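**Monday, October 30, 2023**
**Progress report: Drakholm reusable cup trial, second period**

The trial is running, but I would not call it a success yet. Zarer's summary to you last month said that take-up was "strong". We handed out 2855 cups between the station kiosk and the two canteens, so people are plainly willing to take one. Getting them back is another matter.

Of those cups, 985 have not been returned. Sowa, who do the washing, put this down to slow returns over the summer and expect most to turn up. I have seen no evidence for that. A cup that has sat in somebody's kitchen since July is probably staying there.

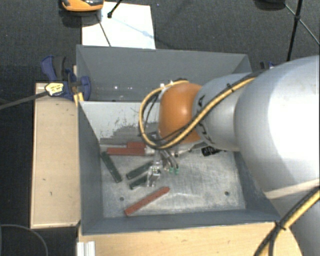

The deposit was meant to deal with this. At 60 pence it seems too low to bring anyone back across town, and the canteen managers at Fakport told us as much before we started. We would like your agreement to try a higher one at the kiosk only, keeping the canteens as they are so that we have something to compare.

Washing costs are also above plan. Sowa's price assumed full crates, and the crates going out on Fridays are around 40 per cent full. Moving to two collections a week should help – though they have yet to confirm the new rate in writing, and I have left it out of the budget until they do.

The carbon figures in Zarer's summary assume that every cup is used many times over. Please don't quote them in public for now. We will send corrected ones with the February report, along with the kiosk results if the new deposit is agreed.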